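Print this page | E-mail this section to a friend

Heltholm Dish Rack – Owner's Guide
Section 7: Setting Up, Loading and Looking After Your Rack

Thank you for choosing the Heltholm. If you've already put the rails and crossbars together as shown in Section 6, the hard part is behind you, and you can put the kettle on before you start this bit. If the rack still rocks when you press on a corner, please go back and loosen the crossbars a touch, set it on a flat surface and snug them up again evenly. Most wobbles come right the second time.

Choosing a spot

1. Pick a level bench or table with room for the whole rack, plus a bit of clear space at one end where you can set a dish down while you decide where it goes. You'll be glad of that space when the sink is full.

2. Wipe the surface and let it dry. The rack has no tray of its own, so on a timber bench you'll want a folded tea towel or the Tomar drip mat (sold separately) underneath.

3. Turn the rack to suit your reach. It doesn't have to sit square to the wall – plenty of our customers favour an angle, with the near end pointing toward the hand that does the loading.

CAUTION: Keep the rack at least 47 cm from a cooktop or heater. Dry heat will open up the grain and may loosen the dowels. 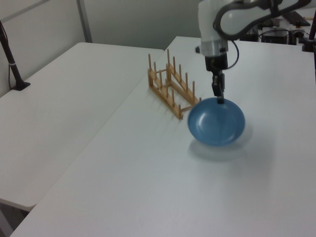 Loading plates and bowls

4. Start with your dinner plates, at the end furthest from you, and work your way back. Stand each plate between two dowels on each rail and let it lean the way it wants to lean.

5. Shallow bowls can go in the same slots as plates. Hold the bowl by its rim, tip it on its side and lower it in gently. If it's a wide one, skip a slot so the air can get around it.

6. Deep bowls and mugs are happier upside down on a towel beside the rack. We know it's tempting to perch them on top of the dowels, and we've done it ourselves at home, but the dowels are slim and a heavy mug can snap one.

NOTE: Glazed dishes are slippery when they've just been rinsed. Give them a little shake over the sink first, and don't rush the last few centimetres.

7. When you unload, take the bowls first and then the plates, from the near end to the far end. Lift straight up before you pull anything toward you.

Looking after the wood

Before first use, and again every September or so if you're the organised type, rub the rack with a food-safe oil. We use Hatov oil in our own workshop, but any plain mineral oil from the hardware store will do. Work it along the rails and down each dowel with a soft cloth, leave it overnight, then buff off whatever is left. The colour will deepen a little with each coat.

CAUTION: Never put the rack in the dishwasher or leave it to soak.

Should a dowel break, ask for spare part 107 (a single dowel) or part 81 (a complete rail). Elaheh Farahani at our service counter looks after spares and is very patient with people who aren't sure which one they need – a quick sketch is fine.

Section 8 covers joining two racks end to end with the Dinadeck connector.

Back to top | Print this page | E-mail us about this section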